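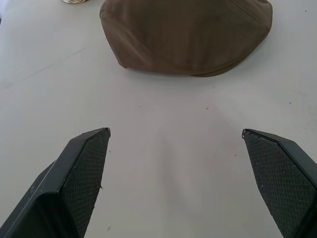 Wrist camera view, flat cap on the gray table, gripper open

Usley Community Help > Robot Software > Perception and Grasping > Wrist camera

Cap segmentation drops out on final approach, grasp planner picks the table instead

Posted by softgoods_pat

Hi all! I've been having a great time getting a soft-goods picking demo going on the Samcombe stack (stock planner, my own segmentation node) and I'm stuck on the last bit. The still at the top is straight off the wrist camera at the standoff pose. At this point everything is lovely. The mask covers the cap, the planner wants to pinch the brim, and the approach line looks sensible.

Then the arm moves in. Somewhere in the last 30 mm the mask breaks into pieces, and in 22 of 43 runs the planner swapped to a new "object" that is really just the darker patch of table between the fingers. It closes on nothing, reports a grasp, and carries on to the drop bin very proudly.

Things I've tried so far:
- raising the mask confidence threshold (fewer wrong targets, but then it often has no target at all)
- retraining with more brown and olive items
- slowing the approach to half speed, no change

The planner replans on every new mask. Is that my mistake? I liked the idea of it correcting itself on the way down. Also the back of the cap is out of view even at standoff, and I don't know if that matters.

Posted by gripnotes

Fun problem, and you're closer than you think! I'd look at two things.

First, mask out your own fingers. They take up a good share of the lower half of your picture, and the shading between them is soft and blotchy, so a segmenter can easily call it a thing. The fingers are fixed relative to the camera except for the opening width, so you can render them from the gripper model at the current width and black them out, plus a margin. Make the margin generous. I can see a little thread loop at the tip of your right finger and another bit of fiber on the left pad, and a tight mask will leave those outside as tiny fake edges. (Snip them too.) While you're at it, drop any blob under a minimum area so the specks on the table never reach the planner.

Second, yes, stop replanning all the way down. Pick the target at standoff, turn it into a pose in the base frame, and lock it. During the approach let new masks nudge that pose only if they overlap the projected old mask. I use a limit of 20 mm total correction – past that, back off and look again. In the Melari planner wrapper this is the target_lock option, and it's off by default, which catches everybody. If you're calling the Samcombe planner directly you'll have to write it yourself, but it's a short function.

The missing back of the cap matters for anything that uses the mask center. Your center will sit too far toward the brim. For a brim pinch you can probably live with it. For a crown grasp, take a second look from higher up and merge the two.

Please post your results, I love these soft item threads.

Posted by widmer_fan

just use the Widmer depth plugin, color masks are useless for this. worked first time for me

Posted by gripnotes

Depth does help, with the caveat that the brim is low and lies close to the table, so check your noise floor at short range before you count on it. I'd want both. And whichever way you go, don't trust "grasp reported" on its own. Compare the final finger width with the width you get closing on air. Fabric is thin, so log a bunch of empty closes first and see how much they vary.

Posted by softgoods_pat

Finger mask and target lock are both in as of Monday night, and it is SO much calmer to watch. No jumps to the table patch yet in the short test I ran. Width check is next, then a second view for the crown. Thank you!!

We use cookies to keep you signed in and remember your settings. Accept | Manage choices

Contact | Community rules | Copyright Usley Community Help | Back to top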